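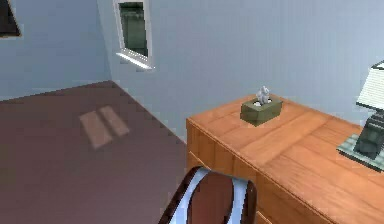 Turkley, July

Ravex Fungo Bat

I hit a lot of fungoes. Two buckets before practice, and more after if the outfielders are still standing! So when Hiba Sfeir at Rezende Sports asked me to write up the Ravex for the shop page, I'd already been swinging one since spring and had plenty to say.

It's a skinny maple bat with a long handle, and it gets the ball up high without you muscling it. My shoulder is very happy about that - I can send flies to the warning track for 160 swings and still lift my coffee. It's no good for live pitching, so please keep it out of the cage (Zhiqiang Guo broke his in there, and yes, he paid for the next one).

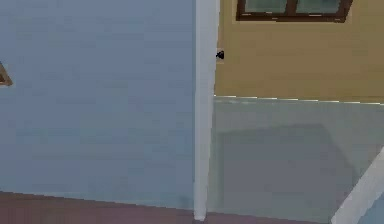 Sizes and ordering

We carry it in 35 and 36 inch, and I'd go with the longer one for outfield work. Ask for item 381 at the counter or at our Ferkgate store, open until 9 p.m.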